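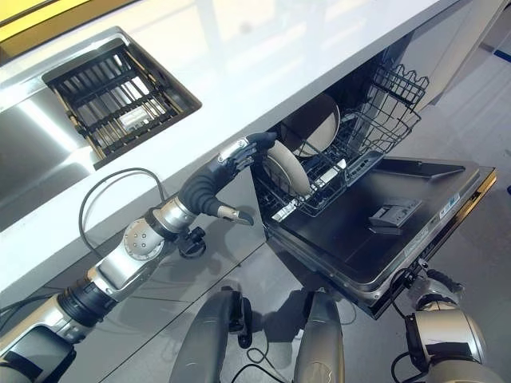 Notebook, phone bench. Macarena Peñalver, November 2, 2023

Okay, back on the Kamilum battery complaints. Ezequiel flashed build 1411 on both loaner phones last night and left them sitting on the shelf with the screens off, no SIM, Wi-Fi on. Mine lost 34 percent by morning! His lost 7. Same build, same settings (or so we thought, I went through every menu twice).

The only difference I can find is the Jolska mail app. Mine had an old account still signed in from August, and it keeps trying to sync, failing, and trying again. The log is just pages of it.

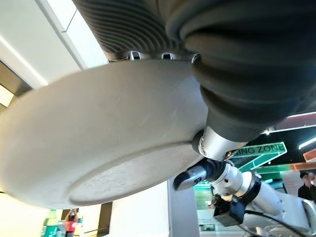 Underside of the disc, with the gray bellows over it.

Signed the account out, rebooted, charged to full. After 2 hours it had barely moved, so I'm hopeful, but I've been hopeful about this phone before. Ezequiel thinks the Wi-Fi driver from Skusuteck isn't letting the phone go back to sleep after a failed sync. Could be both! I've asked him to pull the wake logs from his unit too so we can put them side by side.

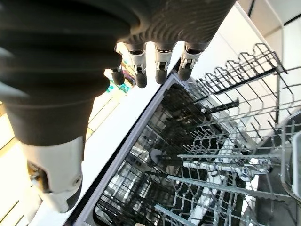 Ribbed gray hand and white thumb joint.

Side note, the Rosser case still presses the volume button if you put the phone face down. Don't use it for overnight runs, it muddies everything. 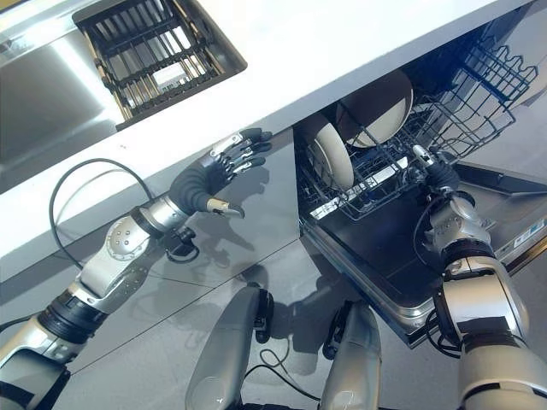
Tonight's run is both phones with the old account signed in on purpose, one on Wi-Fi and one in airplane mode. I also want them standing up with some air between them, because stacked on the shelf they warm each other and the drain numbers get weird. Something like those rows of upright tines in the lower dishwasher rack would do nicely, only smaller and with a gap for the cable. Ezequiel says he can print one. Until then, separate shelves please, and write down the start percentage BEFORE you unplug (yes, that was me last time).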